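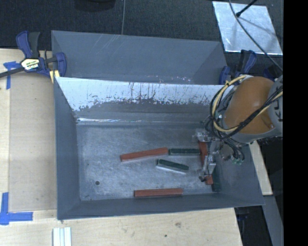 Red and dark green blocks in a gray metal bin with plenty of miles on it.

The Long Second Life of the Metal Bin

By Ruth Quintero

I fell for metal bins in April, in a drafty hall outside Pavano, when a man I had never met put one in my arms and told me to feel how the weight sat. It was gray and dented and it had a streak of old paint down one side. I drove it home on the passenger seat. It now holds my daughter's building blocks, and I like it better than any piece of furniture I own!

The man was Orlando Ayala, who sells used shop and kitchen bins from the back half of a former seed warehouse. He has 862 of them at last tally, stacked by size and then by what he calls temper, meaning how they take being pushed around. Shallow trays ring. Deep bins thud. The good ones do neither, and he will knock on every bin in a row with his knuckles until he finds you one.

What he loves best is a bin with flared sides, the kind where the walls lean outward from a flat floor. Look at what that shape does for a handful of bar-shaped blocks. The walls lean away and leave room for your hand to come in at an angle, and the floor stays flat so a block can lie where it lands. Straight-sided boxes are stingy about this. You reach for a piece against the wall and bark your knuckles, and after a week of that everything you need seems to live in the corners.

Then there is the surface. I used to think a scratched bin was a bin past its best, and I have come all the way around on that. A scuffed floor goes soft and mottled, silver in one patch and gray in the next, and a red block on it looks like a cherry on a pewter plate. Dark green is quieter. It sinks back a little, and you have to look for it, and I find that a pleasure too. Put three of each together and the whole thing starts to look like a still life somebody left out by accident.

"People ask me to polish them," Ayala told me, with real pain. "I tell them to go buy a new one."

He does clean them, of course. Warm water, dish soap and a stiff nylon brush, then an old towel, then a day standing on edge in front of the stove. He runs a thumb wrapped in a rag along every rim, and anything that snags gets a few strokes of a fine file. Worn bands and chips on the walls he leaves alone if the surface is sound. Flaking paint is another matter, and he won't sell a flaking bin to anyone who says the word "toddler."

Small holes in the floor divide his customers. Some want them plugged. Firdevs Duman, who teaches woodworking to adults two evenings a week, asks for them on purpose. She cuts bar blocks from offcuts, stains them in batches and keeps them in five old bins along her bench, and when the sawdust builds up she gives the bin a shake over the trash and lets the hole do some of the work.

Her students make a set of blocks before they are allowed near anything with a joint in it. It sounds dull until you try it. Cutting one bar square is easy enough, but cutting the next one to match took me an entire evening and a good deal of muttering. Duman's test is to stand two side by side on a flat table and slide a fingernail across the top. If it clicks, you go back to the sanding board.

She is firm about color, too. Two shades to a bin, one warm and one dark. She started out with nine and found that her students spent the break sorting them when they could have been drinking tea.

I have tried the two-color rule at home and I'm a convert. My daughter tips the lot out, builds a bridge or a very long fence, and throws them back one at a time to hear the noise. We put a square of felt under the bin to save the table, a pale wooden one that picks up every mark, and I wish I had done it a month sooner.

Ayala's hall is open Saturdays until the light goes. Bring gloves and a blanket for the car, and knock on everything. I went back last week for one bin and came away with four, and there was a long low one near the door that I am still thinking about.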